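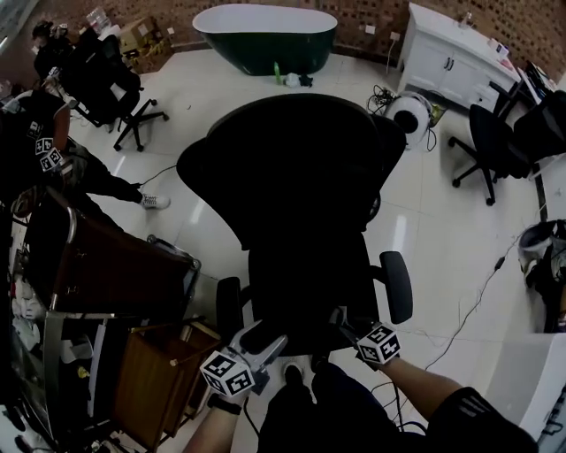 Start with sitting. Ask the room: who sat down today before 9 and is still sort of sitting. Wait for hands. Then say ok, the talk is about lower back pain in people with desk jobs and what we changed at Drenberg, and a lot of it is about getting up. Chair slide stays on while they settle. Black office chair, tall mesh back, padded armrests, you all have one of these or its cousin. Two hands on it, it's being held, and I'd like you to think of a chair as something you move and adjust and push away from the desk. Most people at Drenberg had never touched a lever on theirs. DON'T go into the levers yet, that's part three.

Who I am, keep it short. Physical therapist, eleven years in clinic, last four going into workplaces. Not selling chairs. Say that early, someone always asks.

Thank Josée Petrenko for the invite and for moving the slot to after coffee.

PART ONE, what people think is wrong

Common story. Back hurts by 3 pm. Person thinks: bad posture, bad disc, bad chair, in that order. Buys a cushion. Cushion helps for a week. Buys a second cushion.

Tell the Fostberg story here. Accounts office, one lady had three cushions and a rolled towel and was sitting so high her feet didn't reach the floor. Took everything away, put the seat down, she was ok by lunch. Get the laugh, then say clearly it was one person and one lunch, and her back had been grumbling on and off for years and it still does some weeks. Less often.

Posture. Slow down here. There is no one perfect way to sit. People hate hearing this. They want the drawing with the right angles. I used to hand that drawing out myself, have a drawer full of them still. A comfortable upright position is fine, leaning back is fine, slouching for ten minutes is fine. Holding any one of them all morning is where people get sore. Say it twice.

Warning signs, MUST read out in full, don't skip even if late:
numbness between the legs
new trouble with bladder or bowels
weakness in a leg, or in both
fever with back pain, or weight loss you can't explain
pain after a real fall or a crash
Any of those, see a doctor, the first ones same day, emergency room. Leave a pause after this. Last time somebody came up to me at the end and I was glad I had read the list.

PART TWO, what we did at Drenberg

Background. Office and a small packing hall, I only worked with the office side. 40 people signed up, more wanted to, we had to stop because it was me and Sarmīte Tamošiūnaitė and a borrowed meeting room. Sarmīte did all the first interviews. She should be giving this bit. She is better at it.

What we asked. When does it hurt, what are you doing then, what have you tried, what are you afraid of. The last question is the good one. People said things like, my father had back surgery so I will to. Or, I don't lift my kid any more. You can't fix that with a chair.

Then the plan. Keep it plain:

Get up every 30 minutes or thereabouts. Doesn't need to be exercise. Stand, walk to the window, fill a glass. Small glass! Joke: the small glass was the best medical device in the building. (maybe drop joke, flat on Saturday)

Take calls standing if you can. Some hated this, open plan, felt on show. Fine. They walked to the stairwell.

2 short strength sessions a week. Squats to a chair, hip hinge holding a water bottle, something for the upper back with a band. On work time. This was the fight. More on the fight in a minute.

Walk outside at lunch, any length.

The fight. Managers were happy to pay for desks and not happy to pay for minutes. We had a quote from Gunance for sit-stand desks, 390 a piece before delivery, and that went through without a question. Asking for a quarter of an hour twice a week took four meetings. I'm still a bit cross about it, try not to sound cross. What got it through was one team lead, quiet guy, who said he'd been lying on the floor of his own office at 4 every day with the door shut. Room went silent. We had the minutes by the end of the week.

Ask audience: who here has laid on an office floor. There will be hands.

The desks. Honest report. They came. Everyone raised them. A month later most were down again and stayed down. The people who kept using them were the ones who had set a height that worked and marked it with a bit of tape. So if you have the desks already, go round with tape. Cheapest thing in this talk.

PART THREE, levers (finally)

Go back to first slide if the clicker lets me. If there's a chair on stage use that one, ask tech person beforehand.

Order matters, people start with the back and it goes wrong.

Seat height first. Feet flat on the floor, thighs supported, no digging in behind the knee.
Then seat depth if the chair has it. A few fingers of space behind the knee.
Then backrest. Unlock it. Most are locked from the day they were unpacked. Let it move with you.
Armrests last. Low enough that shoulders drop. If they stop you getting close to the desk, lower them or take them off. Allowed to take them off! Check with facilities I suppose.
Screen after the chair, never before.

Short people, tall people: say something. If the desk is fixed and too high, raise the chair and get a footrest, a box will do. Tall people, raise the desk on blocks. Ask facilties again.

Laptop folks. Separate keyboard, laptop on a pile of books. We know. Say it anyway.

PART FOUR, what changed, what didn't

Careful here. No control group. Tell them so before showing anything. It was a workplace project, we asked people how they were at the start and again in July, and some had left by then, and the ones who answer are the ones who liked it.

What people told us. Fewer bad afternoons. Less worry when it did hurt, for me that's the main result. Several went back to things they'd dropped, gardening, one went back to bowling. Sleep, no change. The handful with leg pain, not much change, two of them needed proper clinic care and got it.

What went badly. Reminder app. We used the one that came with the Maksymiv wellness package and it buzzed at everybody at the same moment, so the whole floor stood up together like church. People turned it off in days. Better: tie it to something you do already, end of a call, sent a long email, up you get.

Also the poster. Don't do a poster.

And remote people, we forgot them at the start. Kitchen stools, sofa, one person at an ironing board (worked quite well, adjustable). Did video calls later, should've begun there.

PART FIVE, if you want to try this

Start with talking to people before spending anything. Ask the fear question.
Pick one team, not the whole company.
Get the minutes in writing.
Someone on site has to own it after you leave. At Drenberg that was Sarmīte going back once a month, which is nice but she isn't staff, so that's a hole we haven't fixed.
Send anyone with warning signs to a doctor. Yes again.

STAND UP BREAK somewhere in part four or five, look at clock. Everyone up, heel raises, reach overhead, turn to look at the person behind you, sit when you like. Don't make anyone who doesn't want to. Say so out loud, not everyone can stand.

QUESTIONS I'll get

Exercise ball instead of chair? If you enjoy it, for short spells. Doesn't do much for backs.

Back belt? For desk work no.

Should I get a scan? Usually not without the warning signs. Lots of people without any pain have worn discs on a scan and the picture scares them. Talk to your own doctor.

Heat or ice? Whichever feels good. Mostly people pick heat.

Standing all day then? No!! Ask anyone who works a register.

Which chair do you have? Old one, from a closed-down bank. Squeaks.

Handout is at the back by the door, the lever order is on one side and the warning signs on the other. Josée has spares. Water before I start, and turn off own phone.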